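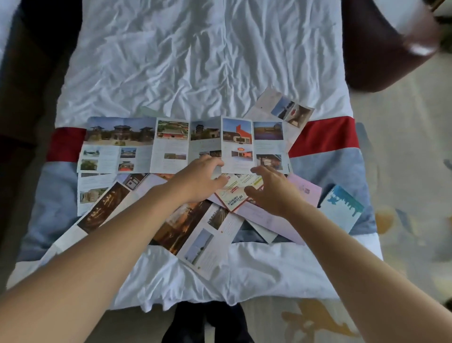 Figure 6-1. Paper sorting on a bed, reference task performed by hand. Large leaflet unfolded, smaller items overlapping.

6. Paper and Leaflet Tasks

Last updated: November

This section covers set-up of the Mandura household arm for sorting and stacking printed paper on a soft surface. Complete Section 4 (Base Mounting) and Section 5 (Hand Calibration) before you begin.

6.1 Current capability

Paper sorting is rated Supervised. An adult must remain within reach of the stop button for the whole task. Compare with Section 7, where hard-surface clearing is rated Unattended.

The arm can pick up a single flat card, a closed brochure, or a stapled booklet, and place it on a stack. It can separate two overlapping items when at least 50 mm of the upper item is exposed. It cannot refold a leaflet along its original creases. A person does this by feel in a few seconds; the current software attempts it only in Trial mode, and the result is usually a new crease. Refold leaflets by hand before starting, or leave them out of the task.

In acceptance runs at the Diltness test apartment, the arm placed 92 percent of single cards correctly on a made bed. With a bunched sheet in the work area the rate fell to 70 percent. Most failures were fabric picks, in which the fingers closed on bedding together with the paper. The test log is kept by Sreekumar Marar and is available on request to registered installers.

6.2 Preparing the surface

1. Push loose sheets and blankets toward the head of the bed, outside the work area.

2. Pull the top cover flat. A patterned cover may be used, but see Note 2.

3. Spread the papers in one layer as far as space allows. Items may overlap at the corners.

4. Close any leaflet with three or more panels. If a leaflet must stay open, set Item Type to FIXED. The arm will then work around it.

5. Turn off ceiling fans and close nearby windows.

Note 1: Glossy paper reflects light into the wrist camera. If the display shows GLARE, move the lamp. Do not increase camera exposure.

Note 2: Strong color bands in bedding can be read as paper edges. Run Surface Learn (6.3, step 2) with the bed clear of papers before the first use and again after each change of bedding.

6.3 Starting the task

1. Select Tasks > Paper > Sort.

2. If the bedding is new, select Surface Learn and wait for the double tone. Then lay out the papers.

3. Select a sort rule: Size, Color, or Language. Language requires the Redow text pack.

4. Set grip force to 1 for single sheets, 2 for brochures. Do not use 3 or higher on paper.

5. Mark the stack position with the supplied tag.

6. Press and hold START until the ring turns green.

Cards lying upside down to the camera are read normally. Text printed over photographs is read less reliably, and such items may be sent to the Unsorted stack. Items partly hidden under others are left until last.

CAUTION: Keep hands out of the work area while the ring is green. To move an item, press PAUSE and wait for the arm to return to rest.

CAUTION: Do not use this task with passports, tickets, banknotes, or any document that cannot be replaced.

6.4 Finger pads

Replace the soft pads after 1,000 picks or when the surface looks shiny. Use Ó Flaithearta type B pads only. Type A pads are for dishes and will drag thin paper.

6.5 Known limits in this release

Sorting on a bed is slower than sorting by hand at every setting. Owners with one small pile will finish sooner without the arm. Crease detection is in development under Aisling Ó Dubhghaill, and the rating in 6.1 will not change until it ships.

This site uses cookies to remember your product model and language. Accept all | Manage settings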